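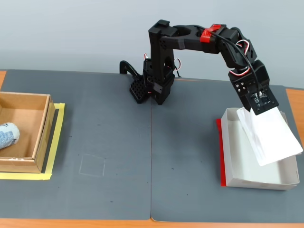

Box on the left, tray on the right, tape around the edges.

8/7/24
By Linnea Hellström

We use cookies to remember your settings. Accept | Manage

So I spent a good chunk of the day thinking about a box and a tray, and I'm not even sorry. The yellow tape goes around the brown cardboard box and the red tape goes along the left side of the white tray, and I'm very pleased with my colors! Valter would have used pencil (he uses pencil for everything and then can't find it again on the dark mats).

I do love masking tape. You put it down, you stand back, you hate it, you peel it up and start over, and the mat doesn't mind at all. I went through most of a roll from Erkberg that cost me 30 kronor, and I've already written "more tape" on the shopping list, twice, in two different pens.

The blue and white thing is in the box, over at the left. I like the pattern on it more than I should. It reminds me of my aunt's kitchen in Candaston, where everything that could be blue and white was blue and white, even the bread bin.

Paper is the annoying part. It's so light, and once it has a crease in it you can never get it to lie the way it did when it was new — I tried pressing a few sheets under the big Ó Briain atlas last August and all I got was flatter creases. Anyway, white sheet, white tray, fine.

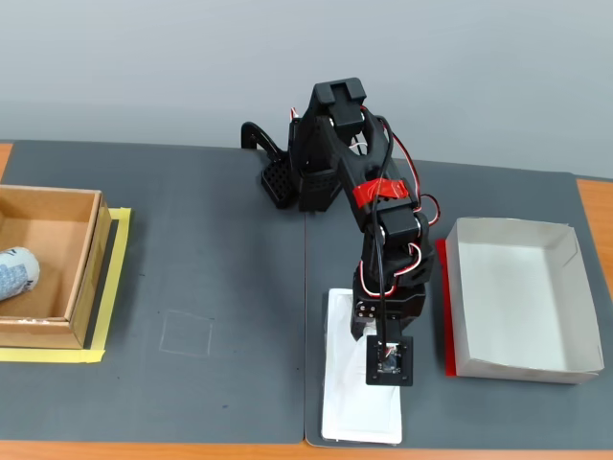 Valter came by with coffee and we argued about whether the table is orange or just "warm." It's orange. I picked it out myself and I remember the wood looking much paler in the shop, but I've grown fond of it, and it goes nicely with the gray wall. He thinks the wall should be green. He also thinks I should label things, so maybe tomorrow I'll do little labels, if I can find the good scissors.

Supper was toast, eaten standing up. Must call Mom back, and must return the Senside parcel before they start sending me reminders again.

53 shares | 2 comments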